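Zwischenbericht zum Vorhaben „Weiternutzung gebrauchter Arbeitsplatzrechner“
Vorgelegt von der Gebretsadik Werkstatt für Gerätewiederverwendung an die Vaner-Stiftung
Stand: 2022-06-02

1. Gegenstand des Berichts

Der vorliegende Bericht dokumentiert den Stand der Arbeiten im zweiten Förderabschnitt. Er umfasst die Annahme und Prüfung der Geräte, den Ausbau und die Sichtung der Prozessoren sowie die Vorbereitung der Rechner für die Abgabe an die Bildungsträger. Die finanzielle Abrechnung wird gesondert eingereicht.

2. Annahme und Bestand

Im Berichtszeitraum wurden 914 Geräte angenommen und im Lagerverzeichnis Cliken erfasst. Der überwiegende Teil stammt aus der Außerbetriebnahme des Standorts Darnine. Rund 300 Geräte wiesen bereits bei der Eingangsprüfung Mängel auf, die eine Weiternutzung als vollständiger Rechner ausschließen; sie dienen als Teilespender. Die Löschung der Datenträger erfolgt vor jeder weiteren Bearbeitung und wird je Gerät protokolliert.

Die Lagerfläche reicht für den derzeitigen Bestand aus. Für die im November erwartete Anlieferung ist eine zusätzliche Regalreihe vorgesehen, deren Beschaffung im genehmigten Sachmittelansatz enthalten ist.

3. Arbeiten an den Hauptplatinen

Die Bearbeitung der Desktopgehäuse folgt einem einheitlichen Ablauf. Das Gehäuse wird liegend und mit abgenommener Seitenwand bearbeitet. Nach dem Öffnen des Haltehebels wird der Prozessor entnommen und getrennt von der Platine begutachtet. Geprüft werden der Zustand des Sockels, die Kontaktflächen des Prozessors sowie Rückstände alter Wärmeleitpaste auf dem Heatspreader. Die Leitung der Technik, Frau Tươi Lò, hat hierzu eine schriftliche Arbeitsanweisung erstellt, die seit Beginn des Förderabschnitts verbindlich ist.

Besondere Sorgfalt erfordert der Sockel. Verbogene Kontakte sind mit bloßem Auge nur schwer zu erkennen und führen häufig erst unter Last zu Ausfällen. Sockel werden daher unter Vergrößerung geprüft – ein Schritt, der im ursprünglichen Arbeitsplan nicht gesondert ausgewiesen war und im Zeitansatz nachgetragen wurde.

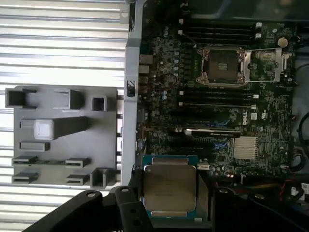
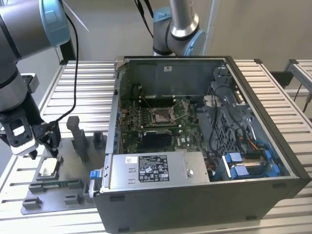 Offenes Dell-Gehäuse mit leerem Prozessorsockel, der Prozessor jeweils außerhalb des Sockels.

4. Prüfung und Abgabe

Nach dem Wiedereinsetzen des Prozessors durchläuft jeder Rechner einen Belastungstest von 90 Minuten. Erfasst werden Temperaturverlauf, Speicherfehler und das Verhalten beim Neustart. Geräte mit auffälligem Ergebnis gehen zur Nacharbeit zurück und werden anschließend vollständig neu getestet. Die Prüfprotokolle liegen in der Werkstatt vor und können durch die Stiftung eingesehen werden.

Die Abgabe an die Bildungsträger wird von Frau Bernadette Heffernan koordiniert. Die Rückmeldungen der ersten Empfänger sind überwiegend positiv. Beanstandet wurden in Einzelfällen laute Gehäuselüfter, die inzwischen ausgetauscht wurden.

5. Abweichungen vom Arbeitsplan

Die Beschaffung von Wärmeleitpaste und Reinigungsmitteln verzögerte sich durch einen Lieferantenwechsel. Der Rückstand bei der Endprüfung wird voraussichtlich im kommenden Quartal abgebaut. Eine Änderung des Gesamtziels von 2.000 bearbeiteten Geräten wird derzeit nicht beantragt.

6. Nächste Schritte

Überarbeitung der Arbeitsanweisung für Platinen mit beschädigtem Sockel
Einrichtung der zusätzlichen Regalreihe
Abstimmung der Abgabetermine mit den Bildungsträgern
Vorlage des Verwendungsnachweises für Verbrauchsmaterial

Rückfragen zu den Abschnitten 2 und 3 beantwortet Frau Lò, zu Abschnitt 4 Frau Heffernan.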